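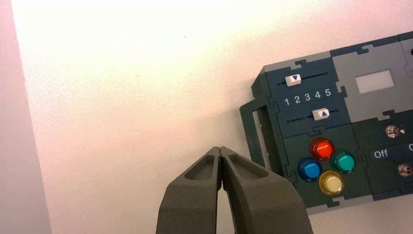 Panel tiles creeping apart at the seams

Posted by bandumer_bench, Friday

Modular panel, interlocking jigsaw-edge tiles, two sliders on the upper-left one. Seams open up after about 60 moves by the handle. Shim or glue?

warkden: Shim. Glue and you never swap a tile again.

nneka_okoro: Disagree. Shims walk out. One dot of glue per tab, sliders left free.

warkden: A dot still tears the tab when you pull it.

bandumer_bench: Trying tape on the back first.

Recent threads
Slider feels gritty
Handle screws, what length?
Sârbu tile tolerances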